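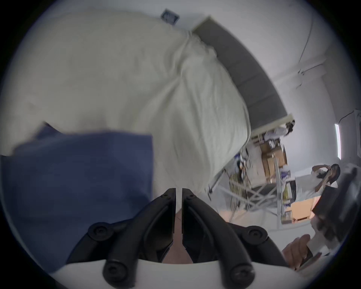
Reporter: the duvet keeps ending up jammed against the padded rail, and I can't get it to lie flat with the cover on. I have washed it once. Is this a fault in the filling or am I putting the cover on wrong?

Ticket category: Bedding / duvets and covers
Product: Anico duvet, white cover
Bed: Nindau upholstered, gray
Opened: 2019-12-17
Status: Closed, resolved by reporter
Handled by: Cumuvar home textiles support desk

Entry 1, support

Thank you for the report. The white bedding is piled in diagonal folds up against the gray rail, with a dark navy cloth lying fairly flat in front of it. Surface folds alone do not tell us whether the filling has moved, so please check the following before we discuss an exchange.

1. Take the duvet out of the cover completely and lay it on a clean floor or on the bare mattress.
2. Press down with a flat hand in each stitched pocket. Note any pocket that feels empty.
3. Measure the duvet along both long sides and both short sides. Do not stretch it.
4. Turn the cover inside out and measure it the same way, seam to seam.
5. Look inside the cover at the corners. Report whether there are ties, loops or nothing.

Please also tell us what the navy cloth is and whether it normally stays on the bed.

Entry 2, reporter

Filling seems even. Two pockets near one corner are thinner than the others but not empty. They plumped up when I shook them.

Duvet long sides: 90 inches and 90 inches.
Duvet short sides: 64 inches and 64 inches.
Cover long sides: 96 inches.
Cover short sides: 70 inches.

Cover has ties in all 4 corners. I had never used them. I thought they were for tying the cover to itself in the package.

The navy cloth is a throw. It stays on the foot end, sometimes under the duvet, sometimes on top. I pull it up when the room gets cold.

Entry 3, support

The measurements explain most of the problem. The cover is six inches longer and six inches wider than the duvet. With the corner ties unused, the duvet can slide inside the cover until all the slack is on one side. The loose side then folds over and the full side bunches. A padded rail makes it more noticeable. Fabric pushed against upholstery tends to grip and stay there, where it would drop over a plain wood side.

The duvet needs loops for the ties to attach to. Feel along the edge binding at each corner. Anico duvets in this size have a flat loop of tape that is easily missed after washing, as it can fold under the binding.

Entry 4, reporter

Found three loops. The fourth corner has a bit of loose thread where it should be. That is the same corner as the thin pockets.

Can I use it with three?

Entry 5, support

Three ties will hold the duvet, but the free corner will drift and you will get the same bunching at that end. Options:

a) Sew a replacement loop. Use flat cotton tape, three inches long, folded in half. Stitch both ends through the binding only. Do not stitch into the filled area.
b) Use a duvet clip on that corner. Metal clips should come off before washing.
c) Return the duvet for exchange. The missing loop qualifies.

Let us know which you prefer. If you choose (c), we need the number printed on the care label.

Entry 6, reporter

I'll sew it. I don't want to be without a duvet in December. Keep the exchange open in case it doesn't hold.

How do I put the cover on with the ties? Every time I tie two corners the rest ends up in a ball.

Entry 7, support

Exchange option noted on the ticket.

Fitting with ties:

1. Take everything off the mattress, including the throw and the pillows.
2. Turn the cover inside out. Lay it flat with the opening at the foot of the bed.
3. Lay the duvet on top. Line up the corners. Check that the long side of the duvet is on the long side of the cover.
4. Tie all four corners. Use a bow. A knot will be hard to undo when damp.
5. Go to the head end. Roll duvet and cover together toward the foot, keeping the roll tight.
6. At the opening, turn the cover around each end of the roll.
7. Close the buttons in the middle of the opening, leaving the ends free.
8. Unroll toward the head.
9. Close the remaining buttons and shake from the foot end, holding both corners.

Once it is on, center it by the overhang. Stand at the foot and compare left and right. Leave a hand's width between the duvet edge and the inside of the side rail.

Entry 8, reporter

Loop sewn. Rolled it as described. First attempt came out with the buttons at the head because I had the opening at the wrong end. Second attempt fine.

Lies flat. There is still slack at both sides, which I assume is the six inches.

One more thing. After a night it had moved toward the rail again, but this time cover and duvet together. Corners were still tied.

Entry 9, support

Yes, the remaining slack is the size difference. It is now spread evenly and will not pull the filling to one side. A cover closer to 90 by 64 would remove most of it.

The second movement is a separate issue. If cover and duvet move as one piece, the ties are doing their job and the whole duvet is sliding. Please check whether the throw was under or over the duvet that night, and whether the mattress sits level with the rail or below it.

Entry 10, reporter

Throw was under it. Mattress is two inches below the top of the rail on that side, and a little less on the other side.

Entry 11, support

Try the throw on top, at the foot, for four nights. A smooth throw underneath gives the duvet a surface to slide on.

The difference in mattress height suggests the base is not seated evenly. Lift the mattress on the low side and check that every slat is in its holder. The Nindau instruction sheet shows the holders on the page after the rail assembly. Do not adjust the rail bolts until you have checked the slats.

Entry 12, reporter

One slat was out of its holder on the low side, near the head. Put it back. Mattress is now the same height on both sides.

Throw on top for four nights. Duvet stayed where it was on three of them. On the other I had kicked it off myself.

Entry 13, support

Good. Closing notes for the record:

Cause 1: cover oversize for duvet, corner ties not in use.
Cause 2: one corner loop detached. Repaired by reporter. Exchange remains available on request.
Cause 3: throw placed under duvet, mattress low on one side from a displaced slat.

Washing: untie all corners and wash duvet and cover separately. Dry the duvet fully before refitting, then shake it out pocket by pocket. Check the sewn loop after the first wash.

Ticket closed. Reply to this thread to reopen.

Entry 14, reporter

No need to reopen. Loop survived the wash. Ordered the smaller cover.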